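Wrist camera or fixed camera for comparing two grippers?

Asked by pinchpoint_dan
Tagged: grippers, cameras, small arms
Viewed 459 times

I have two sets of fingers for the same arm, the Stirkum flat ones and a pair of Kevard ones with a softer pad, and I'm supposed to say by Tuesday which we keep. My plan was 200 picks per set off a messy pile, odd shapes, no sorting first. My problem is what to watch it with. The wrist view is great until the fingers close, at which point I own very good footage of fingers. The fixed view shows me everything except the half inch I care about. Do I need both, or am I about to spend money to be confused from two directions?

3 answers

Malsha Howlader
Accepted answer

Both, and I say that as someone who tried hard to be cheap about it. For the finger comparison you want the wrist view for alignment and the fixed view for everything that goes wrong on the way there, like the elbow taking a scenic route or a handle dragging its neighbor along.

Wrist first, then fixed:

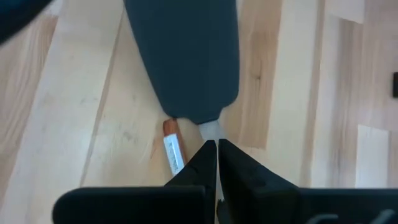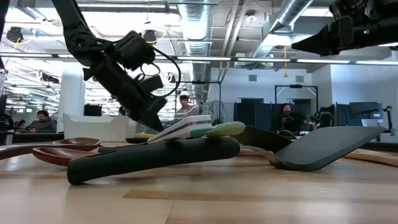 Whatever you buy, run both recordings off one clock. I skipped that on my first comparison and spent a whole afternoon lining up two videos by ear, from the click of the gripper. Also score every pick before you look at the controller log. If the log says "success" you will start seeing success, even when the thing is hanging by a corner and clearly planning its exit.

And drop your 200. We ran 9 items with 3 starting angles each, then swapped fingers and did it again, and by the end we knew which pair we disliked more. Save the big number for the winner. Recalibrate after the swap too. If the two sets aren't the same length your second set will look clumsy when all it did was show up short.

flolwood_refugee

Depends on the controller. On the old Flolwood box a second camera stream made the arm stutter, so we were really testing the box. Check that with the camera unplugged first. I never got a fix out of support, just a ticket number.

gusset

just use the Lương fingers, been fine for me since May

Comment from pinchpoint_dan: I don't have Lương fingers.

Comment from gusset: well there's your problem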